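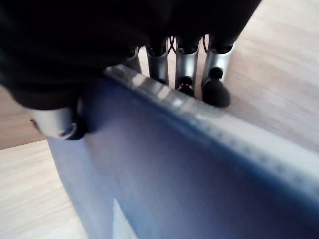
Prondance Setlists

A dataset of concert setlists and comeback stage dates for the K-pop group Brovach, collected by fans and free for anyone to use. Last update: 2018-02-13.

What's inside
400 songs as performed, across 16 shows, from the Arnmont hall dates to the big November encore night (what a show that was!). Each row has the show, the song, its place in the set and the version played.
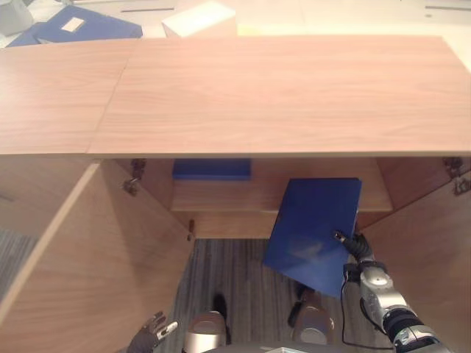 Wooden cabinet with its left door open.

Files
shows.csv
songs.csv

Known gaps
The 2 Nugroho fan meetings have no encore data yet. Talk segments are left out. Song titles are romanized, and a few spellings still clash between files.

Helping out
Send a pull request with a link to your source. Got a ticket stub or a fan recording of a missing encore? Please open an issue, we'd love to hear from you!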